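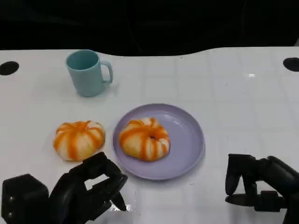
1/ Pastry thread! I've been promising this one forever, so get comfy. Two pastries, one light blue mug, and me with way too many opinions.

2/ Okay, the stripy bun. Cream colored, puffy, bold orange stripes running down from the top like a tiny pumpkin. I can't get over how cute it is. It's going straight on the table, no plate, because I wanted it sitting right on the table.

3/ The bun idea came from my friend Anong Saengthong, who makes striped ones for her stall, Srithong. She colors a bit of the dough, lays it over the plain dough in strips and pinches everything together underneath. My first try looked like a traffic cone that had given up.

4/ Someone asked about oven temp. Anong goes low so the pale parts stay pale. If your oven runs hot, put foil over the top for the second half!

5/ Also the mug. I love this mug. Pale blue, kind of a matte look, big squared-off loop of a handle you can get your fingers through. I've been through a lot of mugs (RIP the Skaveo one, dropped it in the sink in April) and this shape is my favorite by far.

6/ Tea or coffee with a sweet bun? I say tea, strong, lots of milk. My sister says black coffee and she will not be moved.

7/ Next bake is going to be a green striped one, maybe with pandan. If you've tried that, tell me how much you used, I always overdo it and everything tastes like perfume.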